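Play Fruit and Plates: Your Questions

What do I need for the sorting game?
Two shallow plates in different colors and a few pieces of plastic fruit. I use bananas and mangoes on a pink plate and a bluish-gray one, and I keep it all in a Clillomen tub under the stairs.

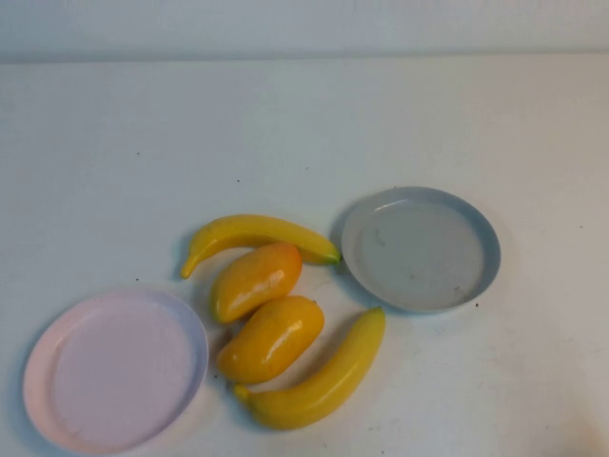 You don't need a matching set, by the way! My pieces have been picked up over the years (the last ones came in November) and the kids couldn't care less.

What age is it good for?
My nephew started at 3 and still asks for it. We play for 15 minutes, tops, then someone wants a snack.

Can I play with just bananas?
Sure! One goes on the plate, one stays on the table, and you ask which is which. Great for "on" and "next to."

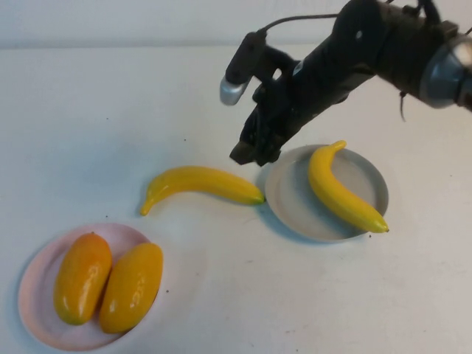
Adjoa Amegashie wrote in to say her daughter likes it better when the grown-up gets it wrong on purpose, and I've been doing that ever since.

How do you clean plastic fruit?
Warm water, dish soap, old toothbrush for the ends. Mine have never seen the dishwasher.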